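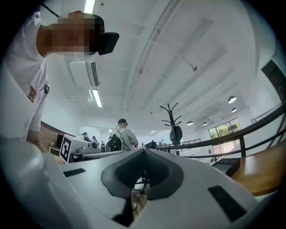

Does the Flena kit need a robot arm to get started? You can record with just the handheld gripper, the arm only matters once you want something to replay what you taught it.

ok so, Flena kit review, short thread. Had the loaner 14 days. Not paid, they want it back in June

2/ What you get: gripper, charger, spare pads, login for the Widia software. Case is nice. Manual is not, half the pages are for the older version

3/ Price is 2000 for the base kit. Extra pads are 100 a set and you WILL want extra pads

4/ Battery. Box says up to 14 hours. Didn't get near that. Lunch and a top up, every day

5/ Saved 384 clips total. Upload is slow slow slow. Start it before you go home

6/ Soft pads in the V are the best part imo. Grips cups, cables, a roll of tape. Drops anything flat, cards, thin folders, forget it
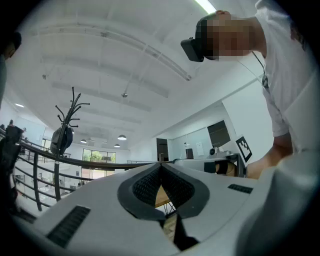

Headset on, gripper up close, railing behind.

7/ Weight is fine for ten minutes. After an hour my wrist had opinons. Take breaks, switch hands

8/ Support: wrote to them about a login bug, Nilmini Karunaratne answered same afternoon w/ a fix that worked. Very good

9/ vs the Stovholm one: Stovholm is lighter, software is worse, no spare pads in teh box. Would still pick Flena

10/ Buy it? If you've got a team, sure. Just you at home, rent first. Chuensuk rents them by the week, ask for the newer pads

Qs below, will get to them tonight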